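Clearing a cable snag fault when the arm works under a shelf 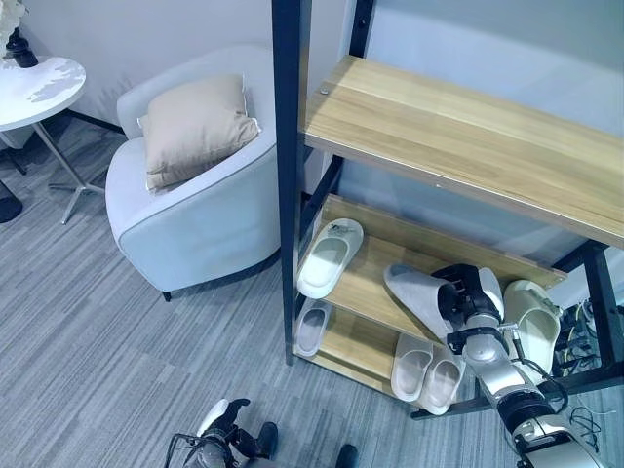

Most of the stops we log on the Kelstead two-arm unit happen during shoe rack work. The controller reports fault 232 (wrist torque deviation), the arm freezes where it is, and the hand stays closed on whatever it was holding. The usual cause is a cable loop on the forearm catching on a shelf edge or an upright when the wrist rolls. The controller can't tell a snagged cable from a collision, so it treats both the same way.

This page covers how to get the arm out safely, how to find the snag point, and how to route the cables so the fault doesn't come back. It applies to the Kelstead with Tolik hands and the stock external harness. If your unit has the internal harness, only the first two sections are useful to you.

Before you start

You need a 3 mm hex key, a flashlight, a roll of cloth harness tape, six reusable hook-and-loop ties, and the service tablet. Allow an hour the first time. Two people are better than one for the release step, since one has to support the forearm while the other works the tablet.

Read the whole release section before touching the arm. Fault 232 leaves the joint brakes on and the motors powered. The arm looks dead and is not.

Step 1. Make it safe

Press the emergency stop. Do this even though the arm has already stopped. The fault state can be cleared from the tablet, and if somebody clears it while your hand is between the forearm and a shelf, the controller will try to finish the move it was making.

Wait for the status light to go solid red. On the Kelstead this takes a few seconds while the drives discharge. A blinking red light means one drive is still live. If it keeps blinking for more than a minute, switch off at the base and call your support contact.

Keep other people away from both arms. The arm that didn't fault is also held by its brakes, and it will sag a little if those brakes are released by mistake.

Step 2. Take the object out of the hand

Do not pull. The Tolik fingers have a self-locking drive, so pulling loads the finger joints and has bent two sets of linkages that we know of. Turn the manual release on the back of the palm counterclockwise until you feel the fingers go slack. Slide the object out in the direction the fingers point.

Soft items such as slippers tend to fold in the grip and hide a finger. Press the heel flat and check that every finger is clear before you slide it out.

Step 3. Release the arm

Have your helper hold the forearm from underneath, just behind the wrist. On the tablet, go to Service, Brakes, Single Joint. Release the wrist roll joint first, by itself, and turn it slowly back the way it came. If a cable is caught, you will feel it let go.

Then release the elbow and draw the forearm straight back out from under the shelf. Leave the shoulder brakes on. Releasing the shoulder drops the full weight of the arm on your helper, and the shelf above leaves nowhere for it to go but down.

If the wrist will not turn by hand after its brake is released, stop. Unfasten the two harness clips nearest the wrist with the hex key and try again. Never cut a tie while the cable under it is tight. The loose end can whip.

Step 4. Find where it caught

With the arm clear, run the flashlight along the harness from the wrist back to the elbow. You are looking for a shiny or flattened patch on the cable jacket, often with a smear of whatever the shelf is finished in. Mark it with a piece of tape.

Next look at the rack. Check the underside of the board above the work area, the screw heads at the ends, and the inside faces of the uprights. Slanted shelves are harder than flat ones. The gap narrows as the board comes down, so a cable that clears at the near end of the reach may rub at the far end.

Pull up the log entry for the fault and write down the wrist roll angle. If the same angle comes up more than once, the routing is wrong. If the angles are scattered, suspect a loose clip.

Check the floor cables too. Anything trailing near the foot of a rack can be dragged by the base when it repositions, and a drag fault at the base sometimes shows up in the log as 232 if both happen within the same control cycle.

Step 5. Inspect the cable

Bend the marked section gently through the range it normally sees. Replace the cable if you see copper or shielding, if the jacket has a cut of any depth, or if it feels soft in one spot. A scuffed jacket with no cut can stay in service.

Plug the tablet into the hand port and run the signal test. Our good harness returns 3,553 as the reference reading, and we replace anything that drifts more than 11 from the figure taken at installation. Your reference will be different. It is on the label inside the base cover.

Step 6. Reroute the harness

The stock routing leaves a service loop on the outside of the wrist. That works for open tables and is a poor choice under shelves. To move it:

Undo all the ties between the elbow and the wrist.

Turn the wrist roll to its center position by hand.

Lay the cables along the inner side of the forearm, flat and next to each other. Do not twist them together.

Put the service loop at the elbow, where there is more room. Leave enough slack for the wrist to roll fully both ways.

Wrap the section nearest the wrist in cloth tape, overlapping by half. Stop the tape short of the joint ring so that it can't be drawn in.

Refit the ties snug enough to hold, loose enough to slide a pencil under.

Turn the wrist through its full travel both ways and watch the cables. If anything goes tight before the end of travel, give it more slack from the elbow loop and check again.

Step 7. Change the settings

Rerouting fixes most of it. Two settings take care of the rest.

Set the shelf clearance in the workspace file. The default treats the arm as a bare tube and leaves out the harness. Enter the forearm width with cables on, measured at the widest point.

Lower the wrist roll speed for the extract move, which is the part where the hand lifts the item and backs out. Leave the torque limit alone. Raising it makes the fault go away and lets the arm pull harder on a caught cable, and that is how Staniforth ended up with a torn connector in April.

Step 8. Test

Release the emergency stop with everyone clear. Run the extract move with an empty hand at reduced speed, one shelf at a time, starting with the lowest. Watch the harness and keep a hand on the stop button. Then repeat with a light, soft item, and finally at normal speed.

If fault 232 comes back on the empty run, the harness is still catching. Go back to Step 4. If it appears only with an item in the hand, check the grip position. A shoe held by the heel hangs at an angle, and the toe can hit the neighboring shoe or the board.

Related faults

Fault 619 straight after a restart means that the hand was opened by the manual release and has lost its zero. Run the finger homing routine with nothing in the grip.

The Fisov adapter plate moves the wrist clips outward. If you have one fitted, measure the forearm width again before Step 7.

Page maintained by Nigel Holroyd. Last revised 25th June, with the brake release order in Step 3 corrected.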